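Visit to the Fornby Housekeeping Training Rooms

Report of the study visit of 5 Nov 2018

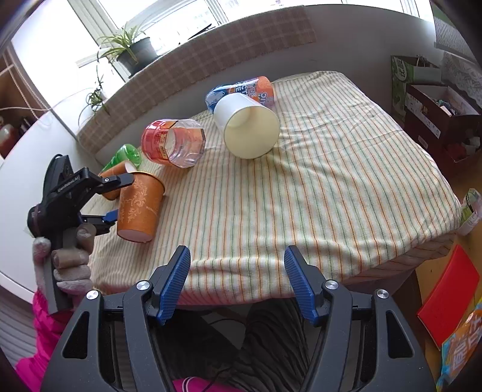
Cups, a drink bottle and containers on the striped bedding, Fornby training rooms.

The Skistach Hospitality Association visited the Fornby training rooms as part of its fall program for member hotels and guesthouses. The group of 17 was received by Hemant Lodhi, head of instruction, who gave a short account of the site before the tour. Fornby opened its first practice bedroom in a former dairy office and now trains 58 people a year for work in hotels, student housing and care homes.

The morning was spent in the bedrooms. Each is furnished plainly, and the bedding is of the ordinary household kind. The bed in the room our members saw first had a cream sheet with thin stripes in orange, green and blue. On it lay paper cups, among them a large orange one with a white floral pattern, together with a green plastic bottle and a clear container with a red cap.

Clearing a bed of small items is taught before bed making itself. Trainees learn to take off everything that does not belong to the bedding, to separate paper from plastic, and to set aside anything a guest may wish to keep. Closed bottles are always set aside. Mr. Lodhi noted that paper cups are checked for leftover liquid before they are lifted - a rule added in October at the request of the laundry.

The group then crossed the yard to the linen store, where sheets are sorted by size and marked with colored thread at the hem. The store holds 990 sheets. Several members asked about replacement costs, and Fornby has agreed to send its purchasing schedule to the Association's office.

Lunch was provided by Pralline, the bakery next door. In the afternoon Everaldo Bastos of the Fontes guesthouse led a discussion of room turnaround times, which lasted almost 40 minutes. Opinions differed on whether clearing and bed making should be given to the same person. The matter will be taken up again at the spring meeting.

The Association thanks Fornby and its staff for their welcome. Members who wish to send trainees to the next course should write to the office for an application form.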